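Sunday, December 22, 2019

Quick one before the in-laws get here. Went to the Prilley game last night, first one since July if you count the preseason scrimmage thing, which I don't really. Parking was terrible. Fifteen minutes just to get off the ramp.

Anyway. We won! 6-5, in overtime, after being up by three going into the third. Three! I had my coat on at one point because I figured it was over. Then Heltia scored twice in what felt like one shift and the whole building went quiet. Even the horn guy two rows down.

Our penalty kill is a mess. I've been saying it since opening night and I'll keep saying it. Everybody collapses down low and leaves the point wide open, and teams have figured that out. Heltia sure did. The tying goal was a slap shot from way out that I don't think our goalie ever saw.

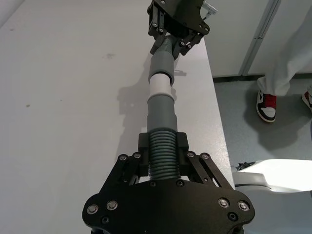

But the kid line, wow. They had the puck the entire overtime basically. Number 49 won a race he had no buisness winning, cut to the middle, and put it up under the bar. I yelled so loud my daughter covered her ears. She's eight and she's already embarassed by me, so that's right on schedule.

Food notes, because somebody always asks. The pretzel place is gone. There's a taco stand there now, pretty good, slow line. Nachos still too expensive. Hot chocolate was lukewarm but she drank all of it.

We're in the same seats as last year, the end by the visitors' bench. Good for watching the goalie, bad for seeing anything at the far end – I watch half of that on the scoreboard. Might try the upper level for the Godoy game. Cheaper, and you can see plays develop.

Roughly 15 home games left, I think? Didn't check. Parnico comes in right after the holidays and they skate better than anybody in the league, so the penalty kill had better get sorted by then.

Ok doorbell. More later, maybe after Christmas.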